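Manbridge Short Course in Manipulation
Notes for Session 11: Two cameras, one bowl
Jun 14, 2018

Before the lab, read the Kanaujia notes on grasp approach as far as the section on thin rims. The rest is about suction cups and will only upset you.

We are comparing two views of the same job: a fixed camera watching the table, and the small camera at the wrist. Each pair runs 40 attempts at picking a bowl off its stand, 19 with the fixed view alone and the rest with the wrist view added. If your totals come to 41, you have counted the one where you bumped the table. Everyone does it once.
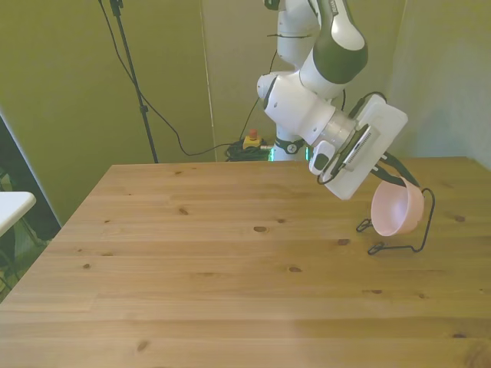
Fig. 1. Fixed view, fingertips near the rim of the bowl.

The fixed view is good for gross errors. You can tell which way the hand is tilted and whether the elbow is about to do something expensive. It is poor at the last inch. Ask yourself whether the near finger is in front of the rim or over it, write down your answer, and then look at your partner's. Last February two groups argued over this until the room had to be locked.

Remember too that the wire stand has its own opinions. A finger that clears the bowl may still meet the loop.

The wrist view has the opposite manners. It knows a great deal about wood grain and has little to say about where it is.

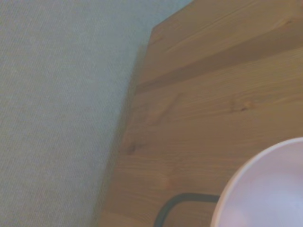
Tarun Grewal

With a view like this one, the bowl is down in the corner and only an arc of rim is available. Fitting a circle to a short arc is allowed. Believing the result to three decimals is a matter for your conscience. The table edge and its cut corner are the better landmarks for working out your heading, and the knots will do in a pinch. Do not let your edge finder adopt the dark cord as part of the bowl. The Pullumeck script does this cheerfully, so check its overlay before you send a move.

For next time: one page per pair, failures sorted by cause. "Robot was weird" is not a cause. Hand in to Rekha Ahuja.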